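Galtent gingham sheet set, black and white, full size
Reviewed 14 November 2023
Rating: 5 out of 5

I have been wanting checked bedding since I was a kid, and every time I found some it was either red (picnic) or pale blue (nursery). So when I spotted the Galtent set in black and white on the Drelanent site I put it in my cart before I'd even looked at the thread count, then went back and read 700 reviews like a sensible person. Well, I skimmed them. Most people were happy and a few complained about the shade of white.

Let me start with the feel, which I love. It's a soft, easy cotton, a bit crisp for the first couple of nights and then much nicer after it's been through the wash. I've been washing mine at 40 with the darks turned inside out and the black is still properly black – no gray, no pink, nothing on my towels. I bought it in June, so that's a fair number of trips through the machine!

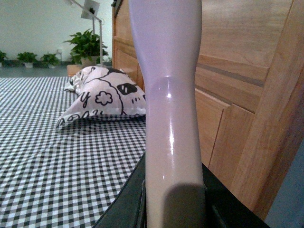

The checks are small, and I'd say go small if you have the choice. I had a Kwiatkowski duvet cover years ago with great big squares and it made the whole room feel busy. With these you get the pattern up close, but from the doorway it calms right down, and you can throw a printed pillow on top without the two of them fighting. I like a white pillowcase with a bold black cartoon print, flowers and squiggly outlines and all. It ought to be too much and I think it's great. It also looks lovely against light wood, much warmer than I expected from a black and white set.

Does it wrinkle? Yes, it does. I don't iron sheets and I'm not going to start, and the checks do go a little wavy wherever the fabric isn't pulled flat. If that kind of thing bugs you, give it a good shake straight out of the dryer and get it on the bed while it's warm. The elastic is deep and grippy and hasn't popped off a corner yet. 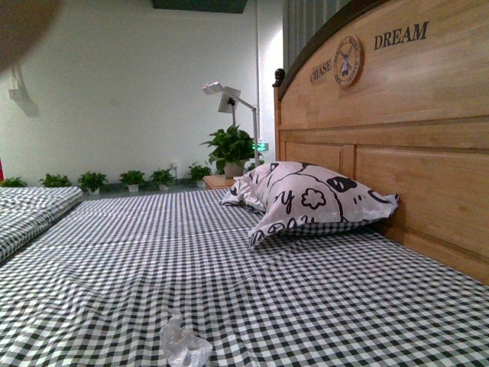

Gadgate: I have the same set and agree on nearly everything, but my elastic went slack on one side after the summer. Drelanent swapped it within 30 days of my email, no fuss. Did you get the matching pillowcases, or only the sheet? Mine came up a bit short for my long pillows.

I did get them, and they fit my regular pillows fine, though I haven't tried them on anything longer. Good to know about the swap – I'll keep an eye on my corners.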